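## About Trammont

Trammont is an entertainment news site covering film, streaming shows and celebrity style. Elfriede Wendt started it as a one-page newsletter for 78 readers, most of them people she knew from a local film club. It now has a staff of six and publishes 300 stories a month.

We cover casting news, trailers, red carpet looks and music videos. Regional film gets the same space as the big studios. Our interview series, Flilluter, comes out every other week, except in May, when we are busy with festivals.
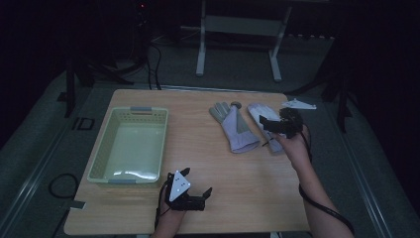 *Green basket and work gloves on the table.*

We don't run paid reviews. Ads are sold through Vorix and are always labeled. If we get a name or a release date wrong, we fix the story and add a note at the bottom.

Freelance pitches are welcome. Keep them under 1000 characters and send them through the contact form, marked for the features desk.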